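Honholm Council Conduct Records: README

Hello, and thank you for opening this file first! A good many people go straight to the tables and then write to me puzzled, so I have tried to put everything I know about the records in one place. It runs a bit long, but most of it can be skimmed.

What you have

The collection covers complaints made against elected members of Honholm Council under its code of conduct, from the first letter through to the decision and, where one was given, the penalty. There are 100 complaints in the current release. Each has a row in the main table and a plain text copy of the decision notice, if a notice was published. Where a complaint was dropped or settled early there is usually only the row.

Files

complaints.csv: one row per complaint
notices/: decision notices as plain text, named by complaint number
members.csv: a short code for each member, with ward and years served
wards.csv: ward names, including the old ones (Calado was two wards until the boundary review, and both older names turn up in the notices)
changes.txt: what I altered and when

Columns in complaints.csv

case_id: the council's own number, with the slashes swapped for hyphens
received: month and year only
ward: the ward the member sat for when the complaint came in
member_code: matches members.csv
source: public, staff, fellow member, or unknown
subject: my short label, explained further down
outcome: dropped, settled, no breach, breach, or open
penalty: the wording of the notice, copied as it stands
appeal: yes, no, or blank if the notice doesn't say

How it was put together

The notices were published as scanned pages on the council's website, and the older ones had been photocopied at least once before they were scanned. I ran them through text recognition and then read every one against the scan, mostly in the evenings, with a pot of tea going. Zhenhua Deng did a second reading of the 80 notices that carry a finding and caught a fair number of my slips, including one ward I had managed to spell three different ways. Page headers and signatures have been taken out. Spelling mistakes in the originals have been left alone, so if you see "commitee" in a notice, that one belongs to the council.

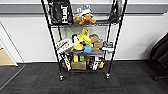
The subject labels are the part I would ask you to be most careful with. I settled on 5 of them (disrespect, bullying, undeclared interest, confidential information, use of council resources), and plenty of complaints could sit under two. When that happened I went with whichever the notice dealt with first. A letter about a member shouting at a planning officer over a relative's garage extension is filed under disrespect, though you could make a perfectly good case for undeclared interest. If your work hangs on this column, please read the notices and label them yourself. I'd love to see how yours come out!

Things to watch for

Blank does not mean no. The appeal column is the worst for this, as the earlier notices hardly ever mention appeals one way or the other.

The rules changed partway through. Before the revised code came in, the monitoring officer could ask for an apology but could not recommend a suspension, so please don't read the later penalties as a sign that behavior got worse. It may have, but these records won't tell you.

Sonent ward looks very busy. A large share of its complaints came out of one long quarrel over the sale of the Livent playing fields, with the same two members complaining about each other in turn. I have kept them as separate rows because the council numbered them separately.

Names and privacy

Members are named in the published notices, and I have left those names in. Members of the public and council staff are replaced with [resident] or [officer], even where the original named them. If you find one I missed, please write to me before you post it anywhere and I will fix it the same evening if I can. A few notices have sections the council blacked out itself, and its retention schedule keeps the full versions closed until 2037.

Using the records

You are welcome to copy, share and build on the tables for any purpose, with a mention of where they came from. The notices remain the council's own text. Please quote the case number whenever you quote a notice, so that readers can find the original.

Updates

I check the council's website every June and add whatever has been published since the last visit. Case numbers never change between releases, though an open complaint may well pick up an outcome. Corrections of any size are gladly received, and every one goes into changes.txt with thanks to the sender, unless you'd like to be left out.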